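Gradham Border Letters: README

So you found the repo, hello! I'm Narendra Kashyap and this is where I keep every letter, reply and non-reply I could gather on how our harbor at Gradham gets policed. It started as a folder on my laptop after I wrote to the ministry in June and got back a single paragraph thanking me for my interest. I figured other people must have a paragraph like that too (they did, plenty of them) and now the whole pile lives here in one place.

Last updated December 24, 2024.

What's in it

There are 340 letters in the set, written by residents, boat owners, shopkeepers and one very patient retired schoolteacher. Of those, 47 got an answer of any kind. Each letter sits in its own text file, and letters.csv tells you which reply belongs to which letter. If the reply column is blank, no reply has reached me. Please don't read a blank as a refusal!
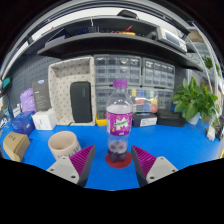 The columns are letter_id, month_sent, office, topic, reply_id and notes. Topic is the messy one. I tagged everything by hand and I kept changing my mind over whether "night patrols" and "coast guard staffing" were the same complaint, so in the end I left both tags in and a lot of letters carry the two together. The office column uses whatever name the writer put on the envelope, which means the customs post on Bajpai Road shows up under several spellings. I have a cleanup script half written. It's in the scripts folder and it breaks on apostrophes, sorry.

Where the letters came from

Most came in through the Vusteo mailing list, and the rest were handed to me on paper at the ferry landing and typed up at my kitchen table. Everybody agreed to have their words public. Names and street addresses are stripped out, and so are boat names, which took me way longer than I expected (people love mentioning their boats). The originals aren't in the repo and I won't send them out, so please don't ask.

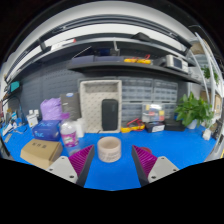 Renu Ahuja: I've read the replies file twice now and I think you're being too kind to the ministry. Half of those "answers" are the same form letter with a new date. Could you mark them so we can see how many people got a real response?

Fair point, Renu! There's a form_letter column in version 2 now, yes or no. I went by wording only, so if a reply had even one sentence that spoke to what the person asked, I put no.

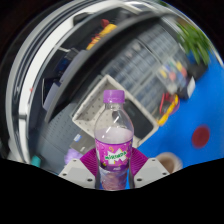

Using it

Take it, quote it, print it out and wave it at your representative, I'd be thrilled. All I ask is that you quote whole sentences and give the letter_id so people can go check. Please don't use it as a survey of what the island thinks. These are folks who were annoyed enough to write, and the Prostard side of the harbor is hardly in here at all. If you live over there and you've written to anyone, send me your letter!

Corrections go in the issues tab. I get to them on weekends, mostly.

Shares 100 | Comments 2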